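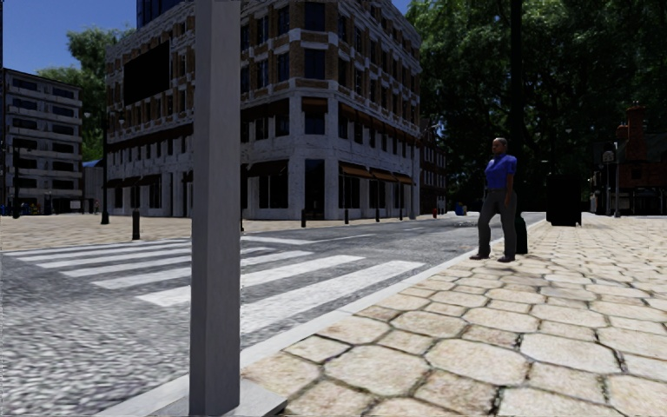 Cobbles, curb, and a big gray post.

So I walked to work every day in February, and I've been meaning to write about it ever since. It's now Friday, October 28, 2022, which tells you how good I am at keeping up this blog!

It started with the car. The repair was going to cost 300 dollars I didn't feel like spending that month (I'd just paid for the dentist), so I parked it behind the building and told myself I'd walk until payday. Payday came and went and I kept walking. My apartment is at the bottom of Wurville, down past the Vaněk bakery, and the office is up at the top, and it takes me 35 minutes if I don't stop. I always stop. The bakery does a poppy seed roll that's still warm at seven, and I ate so many of them that I can't claim any health benefits from the whole thing.

Shoes were my first mistake. I wore my flat canvas ones the first week and my shins were killing me by Wednesday. Then I dug out some old hiking boots, which were great on the hill but made me sound like a horse coming down the office hallway. I ended up with a plain pair of black walking shoes from Flekida, on sale for 73 dollars, and I'm still wearing them. The laces are too long and I've never gotten around to replacing them.

I also got a little obsessed with steps, I'll admit it. The best day was about 2000 more than I'd ever done with the car, and I was so pleased I told the guy at the gas station. He was polite about it.

What I liked best was the morning half hour with nothing in my ears. I tried podcasts and I tried music, and both made me walk too fast and miss things. Without them I'd plan dinner, or write emails in my head, or just look in people's front windows (sorry, Wurville). There's one house with a huge fern that I got really attached to. The walk home was a different story, mostly me being hungry and grumpy in the dark.

The car is fixed now and I do drive when it's pouring, or when I've got groceries to pick up. Most weeks I walk three days out of five. Next I want to try the long way along the canal, if they ever finish digging up the path. It was supposed to open in the summer and the fence is still there, so I'll report back when I can get through.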